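Giving Up the Paper Ledger

03/10/2020

I have kept a household ledger on paper since I moved into my first apartment, and at the end of last month I stopped. 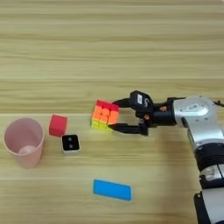
The ledger was a green clothbound book, the tall kind with a red spine, made by a company called Plelletti. I bought the first one in a stationery store on Pollock Street because it was on sale. After that I bought the same one every time, and when the store closed I ordered them by mail. Each page had a date column, a wide column for what the money went to, and two narrow ones for in and out. I never used any other system.

My grandmother kept accounts the same way, in school notebooks. She wrote down bus fare. When she died my mother found years of them in a suitcase and we read parts of them out loud at the kitchen table. One entry just said "shoes, regret." I think that is where I got the idea that a ledger could hold more than numbers, and mine has notes all through it. "Dentist, no more until fall." "Paint, wrong color." "Lunch w/ R., she paid, I owe."

R. is Ruba Obeidat, who has been after me to switch for a long time. She does the books for a flooring business and has a low opinion of adding things up by hand. In January she sat down with my ledger and found a mistake of $1,213. I had carried a total from one page to the next and copied it wrong, and then every total after that was wrong too. The money itself was fine, it was sitting in the bank. But I had spent most of the fall thinking I had less than I did, and I had put off a car repair over it.

So now I use a spreadsheet. I tried a program called Bumov first, on a free trial, and didn't get along with it. It wanted to connect to my bank and sort everything into categories for me, and it put my property tax under "Home & Garden" next to a bag of mulch. I could have changed it. I didn't want to spend my evenings correcting a computer about mulch.

The spreadsheet has the same four columns as the book. I added a fifth for notes. It adds itself up and I check it against the bank statement when that comes. Ruba set up a second tab that shows each month side by side, and I'll admit I like that tab. I had no idea I spent so much on car parking. Groceries were close to what I would have guessed.

Some things I have noticed since switching:

I write fewer notes. With the book I had a pen in my hand anyway. Typing a note feels like filling in a form, and half the time I leave it blank. I am trying to make myself do it.

I enter things later. The ledger stayed on the counter next to the phone and I wrote in it when I came through the door. Now I keep receipts in an envelope and do them in a batch, and some of them I can't place. There is one from Adudura for $2 and I don't know what Adudura is. It may be a parking lot. It may be a bakery.

I worry less about arithmetic, which was the point.

I also set a savings goal for the first time, $1,000 by the end of summer, to go toward replacing the water heater before it goes on its own schedule. The plumber quoted $3,005 for the whole job, with the old one hauled away. I asked him what the five dollars was for and he said that was just how it came out. I have some put aside already and the rest can wait until next year if the old tank holds on. There is rust at the bottom, but he didn't seem alarmed by it.

The last Plelletti book is two-thirds full. I thought about copying the early months of this year into the spreadsheet so it would all be in one place, and I got as far as the middle of January before I quit. The old books are on the closet shelf with the tax papers — I don't plan to throw them out. The blank pages in the last one I am using for grocery lists, and I tear them out along the spine, which took me a few tries to do neatly.

If anyone knows how to make the date column stop changing what I type, please leave a comment. I put in March 4 and it gives me something else.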